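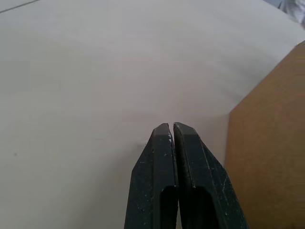 Section 2: Setting up your Grella at home

Right, you've got your loom home and you want to get weaving. I've put together more of these than I can remember, and I still go slowly with the warp, so please don't rush it. Put the kettle on first. The Grella is a small rigid heddle loom and it'll sit happily on any decent table, but you do want a flat surface with room to lay the bits out (the floor will do, if you've got the knees for it and no cat).

What you'll need to hand

Your loom frame, the heddle, the two beams, the warp sticks, the clamps and the little bag of fixings. You'll also want scissors, a threading hook and a roll of brown paper. For a first warp I'd go for Masanja cotton, the medium one, in any colour you like. It's smooth, it doesn't stretch much and it forgives you when you have to pull it all out again. Save the fluffy stuff for later! I ruined a lovely ball of mohair by being impatient and I'm still cross about it.

Putting the frame together

1. Lay the side pieces down with the notches facing up. The longer notch goes at the back, which is the end furthest from you when you sit down to weave.

2. Fit the front and back beams between the sides and do the bolts up finger tight. Leave them there for now. If you crank them up straight away you'll find the last corner won't go in, and then you'll be undoing everything.

3. Stand the frame up and give it a gentle push from corner to corner. Once it sits square, go round with the Allen key and tighten each bolt a bit at a time.

4. Fit the ratchets. The teeth on both should let the beam turn away from the middle of the loom and stop it slipping back. If yours slips, take the ratchet off, flip it over and try again.

Caution: don't use a power driver on these bolts. The wood splits, and I have had some very sad emails.

5. Drop the heddle into its resting place and check that it lifts to the upper position and down to the lower one without catching. A rub of candle wax on the slots works wonders.
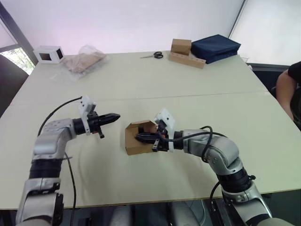
A reader wrote in to say that her ratchet slipped however she turned it, and the trouble was in the pawl, which she'd screwed down so hard that it couldn't drop into the teeth. She backed the screw off half a turn and it has held ever since. I've added her tip to my own list, so do check that before you start flipping ratchets over.

Note: if you have the older Nonell frame, the steps are the same but the heddle rests sit on the outside of the uprights. You'll need the longer bolts for those.

Winding on the warp

6. Clamp the loom to the table with the back beam facing the peg. Pull on the frame. If the table moves before the loom does, you're fine (well, you might want a heavier table).

7. Set your warping peg up straight behind the loom. The distance from the back beam to the peg is the length of your warp, so for a scarf I'd go a good bit longer than the scarf you want. You lose some at each end and a bit more as the cloth shrinks up off the loom.

8. Tie your yarn to the back beam. Pull a loop through a slot with the hook, walk it to the peg and drop it over. Come back, round the beam, and through the next slot. Keep going. It's a lovely bit of walking once you get into the swing of it, and I like to have the radio on.

Caution: keep the tension even and on the gentle side. Tight loops bend the peg inwards and your later threads will all come out shorter than the first ones.

9. Cut the loops at the peg, hold the whole bunch in one hand and wind on towards the back beam with the other. Feed brown paper in as you go so the layers can't sink into each other. Stop when the ends hang a hand's length in front of the heddle.

10. Now for the fiddly part. Each slot has two threads in it. Take one out and put it through the hole next door, and carry on across. Good light helps enormously.

11. Tie the ends to the front beam in small bunches, working from the middle outwards, then pat the warp with a flat hand. Any soggy patches want retying. 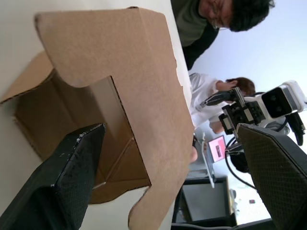 Checking before you weave

12. Lift the heddle and look through the gap from the side. Any thread lolling about in the middle has missed its hole or crossed its neighbour. Fix it now. You will not fancy fixing it later.

13. Weave a few rows of scrap yarn to close up the gaps at the knots. I use up my oddments of Tarow wool for this, the thicker the better.

14. Load your shuttle, lay the yarn across at a slant and press it down with the heddle. Press, don't whack. Your edges will wobble for the first stretch and that's fine, mine did for months.

If you're stopping for the night, let the tension off by a click or so at the front ratchet and tighten it again when you come back. Spare heddles and replacement pawls are listed in Section 3.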